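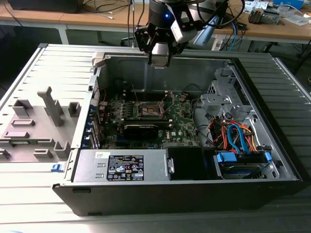

Desktop tower on its side with the side panel off, robot gripper overhead.

Progress report on the Clulow quiz archive, May 23, 2023

Hello Eckhard,

Right, where were we? When I last wrote in February I'd only just got the Petersen boxes home, and I was moaning about the handwriting. I'm pleased to say I can read nearly all of it now (his sevens still look like ones, so the dates need a second look).

The big news is that the pub quiz questions are typed up as far as the end of the Luria years. That includes the music rounds, which took ages as half of them just say "play the tape" and there's no tape! I've put those in a separate list and asked the old Sturmont team if they remember any of the songs. Two of them have written back so far, one with a very long letter about a disputed tie-break.

Checking the answers is slower. Plenty were right when they were asked and aren't any more, capital cities and tallest buildings mostly. You wanted those kept as they were with a note next to them, so I've been doing it that way, and I do think it reads better. A few were wrong from the start and I've marked those too. My favourite is the round on British rivers where the setter has the Severn coming out at Liverpool.

Money: I've spent less than planned on scanning and a bit more on postage. Receipts are in the envelope. I'd like to move what's left over to the printing, if Mühlbauer family rules allow it.

Still to do: three boxes of picture rounds, the league tables, and the index. The index could take up to six weeks. I'd rather start it once the picture rounds are finished, so could you let me know if you need a sample of it sooner?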